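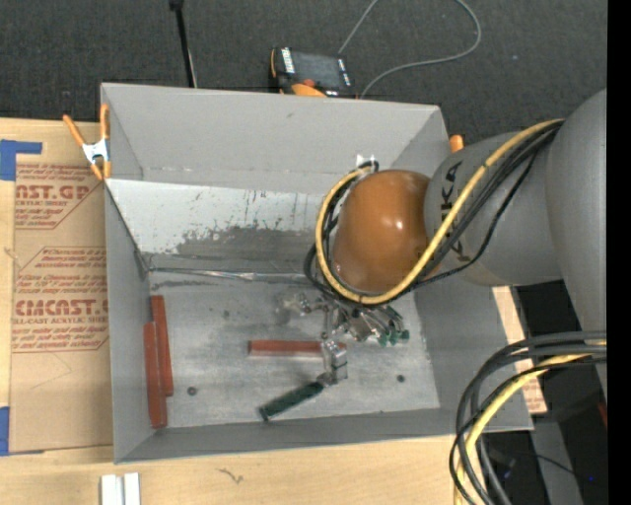
Progress report: bin picking build, shared workshop

Home | Projects | Reports | Members | Contact

Prepared by: Keegan Brunton
Project: Plandine
Date: 2021-09-03

Where the work stands

The cell is together on the wooden bench and the arm reaches into the grey bin without the wrist touching the walls. The grant asked for a first working layout by the end of this stage and we have that. What we do not have yet is reliable picking of mixed items, and most of the remaining hours will go there.

The bin is held with orange-handled spring clamps for the time being. They grip well enough but take up room on the rim, so proper brackets are next on the list. The cell-cast acrylic sheet is on the bench beside the bin with its brown paper still on. It will be cut for the side guards once the bracket positions are settled.

Picking trials

We ran 60 attempts with the reddish-brown bars and hand tools in the bin together. Bars lying in the open were the easiest. Bars standing close to a wall were the worst, as the fingers need clearance on both sides. Tools with a heavy metal head tend to swing when gripped by the handle, so the pick point has been moved toward the head. The bin floor is scuffed and patchy, and the software sometimes reads the darker marks as objects. A plain mat is being tried as a liner.

Cabling

The yellow and black cables are still routed loosely around the wrist. One black line sags more than I would like. Skokard has quoted for a dress kit and I am waiting on the delivery date.

Spending

Spent to date: $1139
Left in this stage: about $1000
Largest item: gripper parts from Stereck
Not yet invoiced: machining of the mounting plate by Hájek

Next stage

Brackets, side guards and cable routing come first, in that order. After that the trials will be repeated with the same items and the results sent on in the January report. I am asking for 4 more weeks of bench time to cover the bracket work, at no change to the total budget.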